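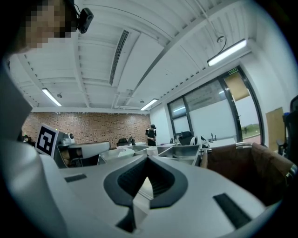

ノンダム比較試験

ノンダム比較試験(ノンダムひかくしけん、英: Nondham comparison)は、人が手に持って操作するグリッパ(ハンドヘルドグリッパ)を、同じ作業者、同じ対象物、同じカメラ条件のもとで使い比べるための試験手順である。プトフ(Putow)の工房で組み立てられ、フェリツィア・ジャク(Felicja Żak)が手順書の初版をまとめた。初版の日付は2023年4月6日。

試験では4種のグリッパに12品目の対象物を持たせ、つかむ、運ぶ、置くという一連の動作を記録する。各組み合わせを10回ずつ行うため、本試験の記録数は480件となる。予備試験や手順の確認に使った収録も含めると、公開目録には1,331件が載っている。数だけを見れば小ぶりな試験だが、失敗した動作を一件も捨てずに残してあり、目録を順に読んでいくだけでもかなり面白い。

目次
1 名称
2 背景
3 試験の構成
3.1 グリッパ
3.2 カメラ
3.3 マーカー
3.4 アームと制御器
4 手順
5 対象物
6 結果
7 失敗の分類
8 再生試験
9 評価と批判
10 派生した試験
11 用語
12 関連項目

名称

「ノンダム」は、試験台の設計図につけられていた作業名に由来する。図面の隅に書かれていた語がそのままファイル名に使われ、やがて手順全体を指すようになった。語そのものの意味について手順書は触れていない。

日本語の文献では「ノンダム試験」「ノンダム手順」「N比較」などの表記がみられる。「ノンダム法」と書かれることもあるが、こちらは後述する失敗分類だけを指す場合があり、文脈を確かめる必要がある。なお、Galteoは「ガルテオ」、Szulcは「シュルツ」と表記されることが多い。シュルツの読みは原音に近づけたもので、古い資料には「スズルク」という表記も残っている。

背景

ハンドヘルドグリッパは、ロボットの手先に相当する部分を人が直接握り、物を扱う動作を記録するための道具である。アームを遠隔操作する方法に比べて準備が軽く、台所でも倉庫でも庭先でも収録ができる。操作する人は自分の腕の感覚で動けるので、布を広げる、栓をひねる、狭い隙間に薄い物を差し込むといった動作も自然な速さで残せる。

ところが、道具どうしを比べるとなると話は急に難しくなる。爪の開き幅が違えば選ぶ持ち方が変わり、本体が重ければ手首の角度が変わる。カメラの位置が数値の上では近くても、爪の先がどう映り込むかによって、後から位置を推定するときの安定度に差が出る。作業者の慣れも大きい。初日に使った道具と最終日に使った道具を並べて成績を論じても、比べているのが道具なのか練習量なのか分からなくなってしまう。

プトフの工房では当初、新しい爪ができるたびに誰かが試し、感想をノートに書きつけていた。ノートには「良い」「前より滑る」「栓には最高」といった短い言葉が並び、読み物としては楽しいものの、半年後に読み返しても何と比べて良かったのかが分からない。ジャクはこのノートを読み通したうえで、感想の欄を残したまま、比較の条件だけをそろえる手順を書いた。感想欄が現在の版にも残っているのはこのためである。

試験の構成

グリッパ

本試験で使われるグリッパは次の4種である。

ガルテオ平爪型:平行に開閉する幅広の爪をもつ。箱や本のような面のある物に強い。基準機として扱われ、他の3種の成績はすべてこの型との差で表される。

ガルテオ溝爪型:平爪型と同じ本体に、内側へ溝を刻んだ爪を取り付けたもの。円筒形の物を溝に落とし込むと向きが自然に決まる。本体が共通なので、爪の違いだけを取り出して比べることができる。この二つを並べたことが試験全体の見通しをとてもよくした。

シュルツ連動型:引き金の動きをリンクで爪に伝える方式。開閉の途中で手応えが変わり、指先の力加減を覚えやすいとされる。反面、本体の前後が長く、棚の奥では肘の置き場に困る。

シュルツ軟爪型:爪がたわんで対象物に沿う。形の不ぞろいな物を得意とし、果物や丸めた布での成績がよい。爪先の位置がたわみの分だけ動くため、再生試験では扱いに注意がいる。

いずれも本体の塗装色は問わないが、表面はつやを抑えた仕上げとすることが定められている。照明の反射が広角の画面に入ると、明るさの自動調整が引きずられるからである。蛍光灯の下で収録する場合、この差は見た目の印象よりずっと大きい。

カメラ

カメラはグリッパ本体に固定した広角のものを主とする。画面の下側に本体の一部が必ず入る取り付け方が推奨される。毎回同じ場所に同じ形が映っていれば、取り付けのずれを後から見つけやすい。初期の収録では本体をできるだけ画面から追い出そうとしていたが、ねじの緩みに気づかず一日分の位置推定が傾いてしまった例があり、方針が改められた。

作業者の頭部につけるカメラは補助として位置づけられている。爪の先で何が起きているかは手元のカメラで足りるが、作業者が次に何を見ようとしているか、どこで迷ったかは頭部側の映像に表れやすい。溝爪型と連動型の比較では、この補助映像が決め手になった。把持の成功率がほとんど並んでいるのに、連動型では対象物に近づく前の首の動きが多く、爪の向きを横から確かめる動作が繰り返されていたのである。

二つのカメラの時刻合わせには、収録の始めと終わりに爪を素早く二度閉じる動作を使う。専用の同期信号を用意できない場所でも行える簡素な方法で、目録の映像を開くとどれもこの「かち、かち」から始まる。

マーカー

作業台の基準位置には、白地の板に印刷した正方形の白黒マーカーを置く。板は立てても寝かせてもよいが、一つの組の収録が終わるまで動かしてはならない。手順書はこの点について珍しく強い書き方をしており、動かした場合はその組を初めからやり直すよう求めている。

立てて置く方式には、遠くからでも正面に近い角度で読み取れるという利点がある。寝かせる方式は倒れる心配がなく、真上からの作業に向く。両者を混ぜて使った予備試験では、寝かせたマーカーが対象物の影に入って読み取れなくなる場面が目立ち、本試験では立てる方式に統一された。

広角レンズの周辺では直線が曲がって映るため、マーカーの四隅の検出は歪み補正の出来に左右される。補正の確認には、れんがの目地やタイルの格子のように、もともと規則正しい線が並んだ壁が役に立つ。手順書の付録には、部屋の中から確認に使える線を探すこつが書かれており、この付録だけを目当てに手順書を開く読者もいるらしい。

アームと制御器

手持ちの収録だけでは、記録した動作をロボットが実際になぞれるかどうかは確かめられない。そこで各グリッパの爪を机上のアームに取り付け、収録した軌道を再生する段階が設けられている。アームの機種は指定されず、手先の到達範囲と可搬質量が収録時の作業に足りていればよい。

制御器には、位置の追従を優先する設定と、接触時に力を逃がす設定の二つを用意する。両方で再生し、結果を並べて記録する。設定を一方に絞ると、そちらに都合のよい爪だけが高く評価されてしまう。

手順

一回の試行は次の順に進む。

まず作業者がグリッパを基準の台に置き、爪を全開にする。記録係が対象物を指定の印に合わせて置く。作業者はグリッパを握り、爪を二度閉じてから対象物に近づく。つかんだ物を持ち上げ、隣の区画へ運び、向きをそろえて置く。爪を開いて離れ、もう一度、爪を二度閉じる。

時間の制限はない。急がせると道具の癖よりも作業者の性格が出る、というのがジャクの考えで、手順書にも「普段、自分の家の物を扱う速さで」と書かれている。やり直しは一つの試行の中で認められるが、落とした物を手で拾い直した時点でその試行は失敗となる。

グリッパの使用順は作業者ごとに入れ替える。対象物の順番も組ごとに変える。記録係は試行の直後に結果の記号を書き、続けて作業者が感想を一言述べる。この一言は要約せず、言ったとおりに書きとめる。「爪が見えない」「今のは運」「好き」「鍋つかみみたい」など、短いながらも後の分析でたびたび引かれる言葉が多い。

休憩は対象物の切り替え時にとる。手首の疲れは本人が感じるより早く軌道に表れるため、作業者がまだ続けられると言っても休憩は省かない。

対象物

対象物は12品目で、手に入りやすい日用品から選ばれている。専用の試験片を使わない理由として、手順書は、別の場所でも翌日から始められることを挙げている。

平たい物:文庫本、はがき大の厚紙、薄い布巾
円筒形の物:空の小瓶、単三乾電池、紙の筒
不ぞろいな物:丸めた靴下、じゃがいも、洗濯ばさみ
持ち手のある物:計量カップ、木べら、小型のじょうろ

このうち厚紙は最も人気があり、同時に最も嫌われている。机にぴたりと伏せた厚紙をどう持ち上げるかには作業者ごとの流儀が出る。端まで滑らせて縁から挟む人、爪の片側で押さえて反らせる人、机の継ぎ目に引っかける人。手順書は方法を一切指定しておらず、この品目の映像を続けて見ると、同じ道具からこれほど違う手つきが生まれるのかと驚かされる。

じゃがいもは個体差が大きいため、試験期間中は同じ個体を使い続ける。芽が出た場合は取り除き、記録に書き添える。

結果

本試験480件の傾向は、品目の種類によってはっきり分かれた。

平たい物では平爪型が安定していた。文庫本では4種の差が小さく、厚紙になると開く。軟爪型は爪先が先にたわみ、縁の下へ入り込む力が足りない。布巾は逆に軟爪型が得意で、つまむというより、寄せて包むような持ち方が選ばれた。

円筒形の物では溝爪型が際立っている。乾電池を横からつかむと、溝の中で向きが落ち着き、置くときの傾きがそろう。作業者の感想も明るく、「勝手にまっすぐになる」という一言は、その後ガルテオ溝爪型を語るときの決まり文句のようになった。ただし溝の幅より細い物では利点が消え、木べらの柄では平爪型と変わらない。

不ぞろいな物では軟爪型が先頭に立ったが、洗濯ばさみだけは例外だった。ばねの部分を押してしまうと口が開き、置いた先で向きが変わる。ここでは連動型の手応えが生き、力を抜く頃合いを指で覚えた作業者が後半に成績を伸ばしている。

持ち手のある物は順位がつけにくい。計量カップでは持ち手を挟むか縁を挟むかで必要な爪の幅が変わり、作業者の選び方が結果を左右した。じょうろについては、どの型でも本体と注ぎ口が手元のカメラを遮り、記録としての質が下がった。この品目を残すかどうかは現在も議論が続いている。

総合順位は発表されていない。品目ごとの表を足し合わせて一つの数にすると、溝爪型が円筒で見せたあの気持ちよい強さも、連動型の後半の伸びも、すべて消えてしまうからだとジャクは説明している。

失敗の分類

ノンダム比較試験で最もよく引用されるのは、成功率の表よりも失敗の分類である。手順書は失敗を次の記号で区別する。

S(すべり):つかんだ後に対象物が爪の間で動いた。
K(空振り):爪を閉じたが対象物に触れなかった。
O(押し):閉じる前に爪や本体が対象物を押し動かした。
M(回り):持ち上げた対象物が爪を軸にして回った。
H(離れ残り):爪を開いても対象物が爪から離れなかった。
C(遮り):対象物や本体がカメラを遮り、結果を映像から判定できない。

記号は重ねて使える。たとえば「OS」は、押してしまった物を無理につかみ、持ち上げてからすべらせたことを表す。並びは起きた順とする。この決まりのおかげで、記号の列を眺めるだけで一回の試行のおおまかな筋が読み取れる。

Hは初版の直前に加えられた。それまでは「置けなかった」とひとまとめにされていたが、軟爪型で布巾を扱うと、爪の縁に布が残って一緒に戻ってくることが続き、独立した記号が必要になった。Cを失敗に含めるかどうかには異論もある。手先の仕事としては成功していても、記録として使えなければこの試験の目的に届かない、というのが手順書の立場である。

再生試験

再生試験では、成功した試行の中から品目ごとに選んだ軌道をアームでなぞる。手持ちで楽にできた動作がアームでも楽にできるとは限らず、この段階に入ると順位がよく入れ替わる。

特に興味深いのは軟爪型の変化である。人が持つと、爪のたわみを手首が無意識に補っている。アームは記録された手首の軌道を忠実に追うものの、その場のたわみ具合に合わせて補うことはしない。結果として、手持ちで好成績だった品目でも、置く位置が手前に寄る傾向が出た。力を逃がす設定に切り替えると寄り方は和らぐが、今度は持ち上げの出だしが遅れる。

溝爪型は再生試験でも崩れにくかった。溝が小さな位置のずれを吸収するため、軌道がわずかに外れても円筒形の物は中央に収まる。爪の形という、電源も計算も要らない工夫がここまで効くというのは、機構を考える人にとって心躍る結果といえる。

平爪型では、作業者が机に爪を軽く当てて高さを確かめる癖が問題になった。人の手なら触れた瞬間に力が抜けるところを、位置追従を優先する設定ではそのまま押し込んでしまう。以後の版では、机に触れた時刻を記録係が控えることになった。

評価と批判

条件のそろえ方が簡潔で、道具をそろえればすぐに始められる点が好意的に受け止められている。爪だけを替えた二つの型を含めたことも、比較の設計として分かりやすいと評される。感想欄については、分析に使いにくいという声と、これこそが本体だという声の両方がある。

批判としては、まず作業者の数の扱いが挙げられる。手順書は作業者ごとの順序の入れ替えを定める一方、必要な人数を定めていない。少人数で行えば個人の癖が結果に残る。改訂案では作業者ごとの表を必ず添えることが提案されている。

次に、対象物が乾いた軽い物に偏っているという指摘がある。水場での作業、たとえば濡れた食器を扱う動作は含まれていない。流し台のある場所で行う追加試験が計画されたが、広角レンズへの水滴の付着をどう数えるかが決まらず、手順書には章題だけが載っている。

また、グリッパの重さが統制されていない点もよく話題になる。おもりを足してそろえる案は早くからあったものの、軽さもその道具の性質であるとして採用されなかった。現在の版では、重さと重心の位置を測って表の脇に書くことになっている。

派生した試験

ノンダム両手試験は、左右の手に一つずつグリッパを持ち、瓶を押さえて蓋を回す、布を両端から広げるといった動作を扱う。時刻合わせの「二度閉じ」を左右同時に行うのは意外に難しく、先に右、続いて左と決められている。左右に違う型を持つ組み合わせも認められており、右に溝爪型、左に軟爪型という構成が瓶の蓋で好まれている。

プトフ夜間試験は、照明を落とした部屋でマーカーの読み取りと位置推定がどこまで保たれるかを調べるものである。把持の成績は問わず、映像の使いやすさだけを記録する。

短縮版は、厚紙、乾電池、靴下、計量カップだけを使う。新しい爪を試作した日にその場で当たりをつけるためのもので、短縮版の結果を本試験の表に混ぜることは認められていない。

用語

基準機:差を計算するときの元になるグリッパ。本試験ではガルテオ平爪型。
組:一人の作業者が一つのグリッパで一つの品目を続けて行う10回の試行。
二度閉じ:時刻合わせのための動作。収録の始めと終わりに行う。
一言:試行直後に作業者が述べる感想。訂正はできない。
手戻り:一つの試行の中で、つかみ直しのために爪を開くこと。失敗には数えないが回数を記録する。

関連項目

エンドエフェクタ
平行グリッパ
ソフトロボティクス
広角レンズの歪曲収差
基準マーカー
模倣学習
手と目の協調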